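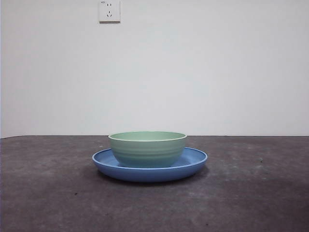 Feeding on a long swim: notes after a season of getting it wrong

I swam the full length of Nultinel in August, on my second attempt. The first attempt, the year before, ended a little past halfway with my head over the side of a kayak. My arms were fine. The problem was what I had been drinking, how much of it, and how often. These notes are mainly for my own use next year, but other people in the club have asked for the numbers.

The water

Nultinel is a narrow freshwater lake running north to south. Water temperature on the day was 19 degrees at the start and slightly lower in the middle third, where a stream comes in on the east side. I swam in a costume, a silicone cap and tinted goggles. Anyone in a wetsuit will lose less heat and can probably take in less than I did. There is usually a headwind on the southern half after midday, so we started at first light.

What I did the first time

I had read that a swimmer should take in 90 grams of carbohydrate an hour, so I made up bottles to that strength and drank the lot every 45 minutes. In training I had never gone above half that amount. After the third feed I felt bloated, after the fourth I had stopped rotating properly to the left, and the fifth came back up. The mix was also very sweet, and by then my tongue was sore. I should have tested it on at least three long swims beforehand. I had tested it on none.

The mix now

I use plain maltodextrin with a small amount of squash for taste. The bottles are made up the night before as a double-strength concentrate and kept in a cool bag. On the kayak, each one is let down with warm water from a flask. This takes up less space than carrying everything at drinking strength, and the temperature can be adjusted on the spot. Each feed is 247 ml, an awkward figure which comes from the lower mark on my bottle once the cap and cord are fitted. I see no benefit in rounding it up.

I built up over the winter and spring. In the pool I began with one weak bottle in a two-hour swim, then two, then a stronger mix at the same volume. I changed either strength or volume from one week to the next, never both. By June I could take a feed every half hour for five hours with no discomfort. My upper limit seems to be well below the textbook one. Yours may be higher.

Solid food

I carried three kinds and used one. Tinned peach slices go down quickly and take away the taste of the lake. Bananas need more chewing than I can manage with a cold jaw, and flapjack turned to paste in the tub. On the rest of the swim I took liquid only.

Timing and the bottle

Feeds were every 30 minutes, counted from the previous stop, with the first at one hour. The bottle goes on three metres of floating cord, thrown ahead of me on my breathing side. I roll on to my back, drink, let go and swim. The kayak does not stop; it drifts level. My slowest feed was under a minute and most were much shorter. Over a swim of this length, that is worth more than any change I have made to my stroke.

We agreed on signals beforehand. One raised paddle means a feed in five minutes, two short whistles mean the bottle is going in. I answer with a raised arm. Talking is kept to a minimum as I can hear very little through the cap.

Cold

The drink should be warm, not hot. I scalded my mouth on a training swim at Momora in May and could not taste anything for two days. We now check it on the inside of the wrist.

Breakfast

Porridge, two hours before the start, with salt and a spoonful of honey. I had more than 900 ml of water with it on the first attempt, which was far too much. This year I had a mug of tea.

Things to change

The cord tangled twice around the rudder line. I want a reel, or failing that a wide tub to drop it into. The cool bag needs a strap. I would also like to try a slightly salty feed in the fourth hour, as both calves cramped when I kicked off from the shingle at the last bay. That will be tested in the pool from January, in the same order as before, weak to strong.

Next entry will be on goggles and the low sun at the northern end, once I have finished comparing the two tints.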